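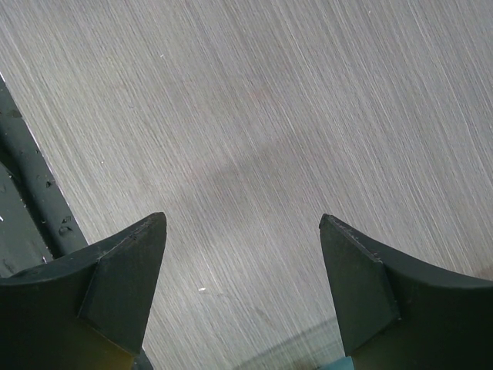

Tablero Lovard para mesa de trabajo

Referencia: 667
Fabricante: Funberg
Disponibilidad: en almacén, salida en 2 días laborables

El Lovard es un tablero de superficie gris veteada para talleres, aulas y salas de preparación. Se vende suelto, sin patas, y se fija a cualquier bastidor de la serie Bromusance con los tornillos incluidos. Si el bastidor es de otra marca, conviene medir antes la distancia entre travesaños.

El fondo es de 510 mm. El largo se corta a medida y se indica en el campo de observaciones del pedido. Los cantos salen rematados de fábrica por los cuatro lados. Un tablero cortado a medida no admite devolución, salvo defecto o golpe de transporte.

Limpieza y cuidado

Paño húmedo y jabón neutro. No usar estropajo metálico ni disolventes – el acabado pierde uniformidad y la garantía no lo cubre. Las manchas de tinta salen mejor si se tratan el mismo día.
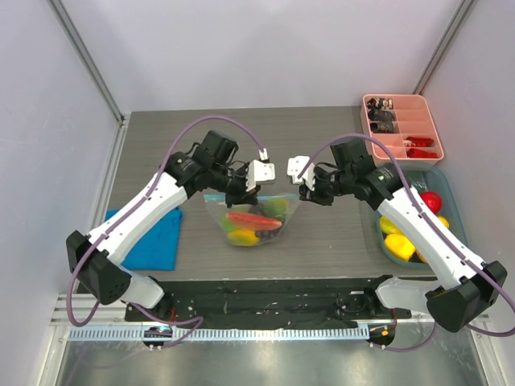
Para el montaje hacen falta dos personas. Se apoya el tablero boca abajo sobre una manta, se centra el bastidor y se aprietan los tornillos en cruz, primero a mano y luego con llave. No recomendamos atornillador eléctrico. Una vez en pie, la mesa se nivela con las patas regulables del bastidor.

Accesorios compatibles

Pasacables redondo Chuang, negro o gris
Juego de tornillos de repuesto
Kit de retoque para cantos

Los pasacables necesitan un taladro previo, que podemos hacer en almacén si se envía un croquis con las cotas.

Opiniones

Bevan Costigan: «Llegó bien embalado. Un canto venía con una marca pequeña y me mandaron el kit de retoque sin discutir.»

Shiuli Sultana: «Pesa más de lo que esperaba. Por lo demás, correcto.»

Pedidos para centros y empresas: preguntar por Wen-hsiung Lu en el formulario de contacto.

Ficha actualizada: 2023-01-19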